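From: Kojo Frimpong
To: small-arms list
Date: 19 November 2019
Subject: Re: Fluken two-finger kit, anyone tried it?

Liv Løken wrote:
> We're looking at the Fluken kit for our teaching lab and I can't find
> a single review that isn't copied off the sales page. Has anybody
> here had one on an arm for longer than an afternoon? I care most about
> small soft things, how painful the setup is, and whether the software
> that comes with it is any use. Our budget is 2,000 all in and I'd
> rather not spend it twice.

Hi Liv, hi all,

Yes! We've had one at Otberg since February and I've been meaning to write it up, so thanks for the push. I like this thing a lot, and I'll try to get the grumbles in as well.

First, cost. The kit was 955 for us with the adapter ring, cable and license, ordered through Van Wijk. You need to have the arm already, of course. If you do, you're well inside your budget and could put the rest toward a second set of fingers, which I'd recommend (more on that below).

Setup took us a morning, and most of that was me hunting for the right hex key. The ring goes on the wrist, the gripper goes on the ring, one cable, done. Leave more slack in the cable than you think you need. I tied ours down too neatly the first time and the wrist couldn't make a full turn without tugging at it.

Our standard test is a strawberry and a square brown dish: pick up the one, put it in the other, go again. It sounds silly, but it's a great little job for a gripper. The shape is awkward, there's a leafy end to get in the way, and the thing likes to lie on its side. 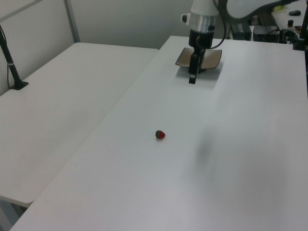 The force setting goes from 0 to 100 and the default is 70, which is too much for anything you'd want to eat afterward. Turn it down before you try real fruit. Once it's low enough the fingers close very gently, and you can change the value in the middle of a run without stopping the arm. I can't tell you how much time that saves! With our old gripper every change meant a restart, and I'd be off making coffee each time.

The software is better than I feared. You get a simple block editor for students and a plain Python library under it, and you can start in one and move over to the other. The block editor forgets your window layout every time you close it. The library is nicely written, but the examples all assume the arm is square to the table, and you'll have to work out the offsets yourself if yours isn't. Do that with the approach height set well up, please. Ask me about our first set of fingertips.

Which brings me to the spares. The fingertips are held on with tiny screws, and the screws are the one part I'd call fussy. Put a tray under the gripper when you change them. I'd also check them for looseness now and then, especially if students are going to be driving.

For picking from above I've ended up opening the fingers wide, coming down slowly, and closing only when the tips are nearly at table height. Coming in half open looks tidier and saves a moment, but it nudges the berry away more often than I'd like.

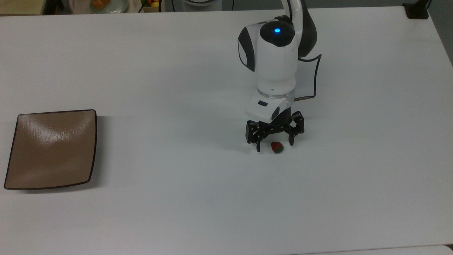

Igor Ďurica asked me off-list whether the slow approach would still be needed with the Jolach soft tips, and he says his own pair fit the Fluken fingers with a bit of filing. I haven't tried them. He reckons they forgive a sloppy approach but wear down faster, and that for a teaching lab he'd still begin with the stock ones. Igor, if you're reading, do post your filing notes here, I'd love to see them.

Liv, if it would help, I can send you our pick-and-place script and the settings file. It's messy but it runs. And if you do order, ask Van Wijk for the longer cable. It wasn't on their page when we bought ours, we only got it by asking.

Cheers,
Kojo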